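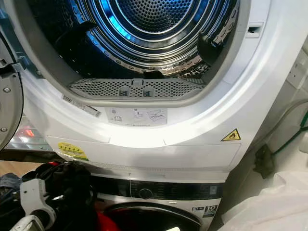 The Case for a Shared Laundry Rule
Opinion, by Verna Oyelaran
Friday, January 30, 2026

Residents of Wonamlow House will shortly be asked to approve a set of rules for the laundry room. The draft runs to 24 clauses. It deals with booking times, baskets left in the corridor, the use of fabric softener and the hours during which the extractor may be run. Only one clause mentions the lint filter, and it says that users are "encouraged" to clean it. I wish to argue that this clause should be moved to the top of the list and that the word "encouraged" should be struck out.

The filter is the part of a tumble dryer that depends most on the person using it. The drum turns and the heater heats without any help. Fluff, however, has to be taken away by hand, and it gathers with every load of towels and bedding. When it is left, air moves poorly through the machine, the clothes take longer to dry and the next household pays for the extra time. There is also the matter of fire. Lint burns readily, and a dryer is a warm place in which to store it.

Those who oppose a firm rule make two points. The first is that adults do not need to be told how to use a household appliance. I have some sympathy with this view, but a shared machine is used differently from one's own. At home, a person who neglects the filter on Monday meets the result later in the week. In a building of 50 flats the result is met by a stranger, who may well assume that the dryer is old or faulty and report it. Spyros Spanos, who manages the building for Adside, tells me that a good part of his correspondence on the laundry room concerns slow drying.

The second point is that notices do not work. It is true that our walls carry too many of them, and that most residents have long stopped reading the one about parking. A notice fixed to the machine itself is a different thing. 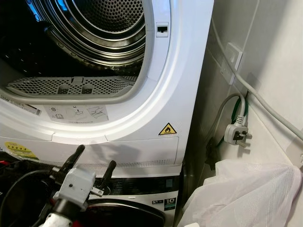

The small grey pictures under the dryer's opening are placed where the hand already is, directly below the filter, and they need no translation in a building where several languages are spoken. The yellow triangle with its black flame stands on the same front panel. I would add nothing to them. A further laminated sheet on the wall would only draw the eye away from the place where the work is to be done.

What the rules can supply is the expectation. I propose the following wording: "Each user shall clear the lint filter of the dryer before leaving the room." It is short enough to be remembered. The time of clearing matters, for a duty to clean before use asks each of us to deal with a neighbour's fluff, and resentment soon follows. A duty to clean afterwards leaves each household responsible for its own.

I would also ask that the charge for a service visit be shown separately in the accounts. The last visit, by Petridis in September, cost 106 pounds and was passed on to all of us within the general maintenance figure, where few will have noticed it. Residents are more likely to respect a rule when they can see what its neglect may cost.

The remaining clauses may be discussed at leisure. I hold no strong opinion on softener, and I am content with the proposed limit of 15 minutes before finished washing may be moved to the table. Comments on the draft may be left at the Adside office on the ground floor, and I hope that those who agree with me on the filter will say so in writing.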